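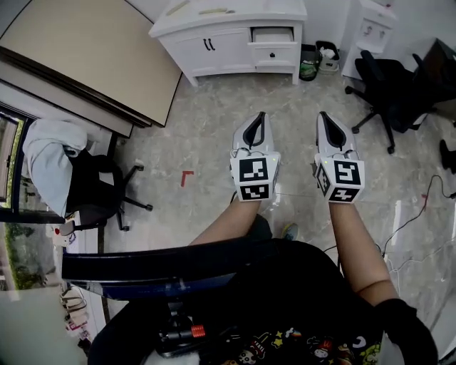
White cabinet with paneled doors and a drawer partly open, with two waste bins on the floor beside it and a mesh-back office chair at right

Office cabinet

An office cabinet is a closed piece of furniture for keeping papers, supplies and small equipment in a workroom. It has doors, drawers or both of them, and it stands directly on the floor or on short feet. The name is used for furniture in company offices and also for that in a home study, where the same cabinet often holds things that have no relation with work. A cabinet made only for hanging folders is normally called a filing cabinet and is treated separately.

Construction

The body, or carcass, consists of two sides, a bottom, a top and a back panel. The back is usually the thinnest part, but it keeps the carcass square, and a cabinet with a missing back begins to lean. Common materials are coated chipboard, fiberboard, solid wood and sheet steel. White and light gray are frequent colors.

Doors can be flat or paneled. A paneled door has a raised border and a lower field in the middle. In old furniture this was a way to let the solid wood move with the humidity of the air. In fiberboard the same form is often cut into a single sheet and is only decoration.

Handles are of three main types: bar handles, knobs and recessed grips. Bar handles on double doors are generally placed vertically, near the line where the doors meet. Knobs are more usual on drawers. Many cabinets combine the two types.

Drawers

Drawers run on wooden strips or on metal slides. Simple slides with rollers let the drawer come out for a part of its depth, so the things at the back are reached with difficulty. Full-extension slides solve this problem, but they cost more and put a greater load on the front of the cabinet when the drawer is open. For this reason tall models are fixed to the wall, and some have a lock which allows only one drawer to be opened at a time.

A drawer that does not close completely has most often an object fallen behind it. Other causes are a bent slide and a drawer bottom which has come out of its groove.

Dimensions

There is no single size. Low cabinets are made to stand beside a desk or below a window. The Birko series, made by the workshop Krajčí, is 800 mm wide and 44 cm deep, with feet of 100 mm. The height of the feet is important for cleaning, and also for rooms where a skirting board would otherwise keep the cabinet away from the wall.

Placement

The cabinet is usually put against a wall, within a short distance of the desk. In front of it there must remain free floor for the open doors and for the person who stands there. An office chair on wheels is easily left in this area – in narrow rooms sliding doors are preferred. Wastebaskets are commonly kept at the side of the cabinet and not in front, as a bin before the doors has to be moved each time.

The top serves as an additional shelf. Natalina Bianchini, in her handbook of room planning, calls it "the second desk" and recommends to leave one half of it free.

Care

Coated surfaces are wiped with a damp cloth and dried. Hinges of the cup type can be adjusted with a screwdriver when the doors hang unevenly. Handles become loose with use and are tightened from the inner side of the door.

See also

Filing cabinet
Sideboard
Desk pedestal

References

Bianchini, Natalina. Rooms for Work. Prorkau: Perura.
Krajčí workshop, Birko product sheet. Retrieved 2019-01-09.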